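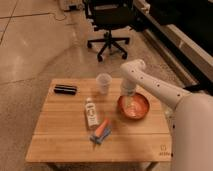 Plank top (furniture)

A plank top is a horizontal furniture surface made from a small number of wide solid boards laid side by side. It is used on dining tables, workbenches, low tables and outdoor furniture. It differs from a veneered top, in which a thin face layer is bonded to a core, and from a butcher block top, which is built up from many narrow strips.

Construction

The boards are either edge-glued into a single panel or fixed separately to a frame. In an edge-glued top the joints are planed straight and clamped until the adhesive has cured. Dowels, splines or loose tongues may be added to keep the faces level during clamping, although they add little strength to a well-fitted long-grain joint.

Where the boards are fixed separately, a narrow gap is left between them. The gap lets each board swell without pushing against its neighbor, and on outdoor tables it also drains water. Crumbs and dust collect in it, and some makers fill it with a loose tongue set below the surface.

Wood movement

Wood shrinks and swells mainly across the grain as its moisture content changes. Movement along the grain is small enough to be ignored in most furniture. Flat-sawn boards move more in width than quarter-sawn boards of the same species and are more likely to cup.

A top must therefore be attached in a way that permits movement across its width. Common methods are wooden buttons running in a groove, slotted screw holes and figure-eight fasteners. A top glued rigidly to its base is liable to split in a heated room during winter.

Breadboard ends

A breadboard end is a board fitted across the ends of the planks to hold them flat. It is normally fixed at the center only, with elongated peg holes toward the edges – the planks can then move while the end board stays the same length. The ends are rarely flush with the long edges all year.

Finishing

Oil and hardwax finishes are easy to repair locally but give limited protection against heat and standing liquid. Polyurethane varnish is more resistant and harder to patch. Both faces of the top should receive the same number of coats, as uneven sealing is a frequent cause of cupping.

See also

Trestle table
Edge joint
Frame and panel
Seasoning of lumber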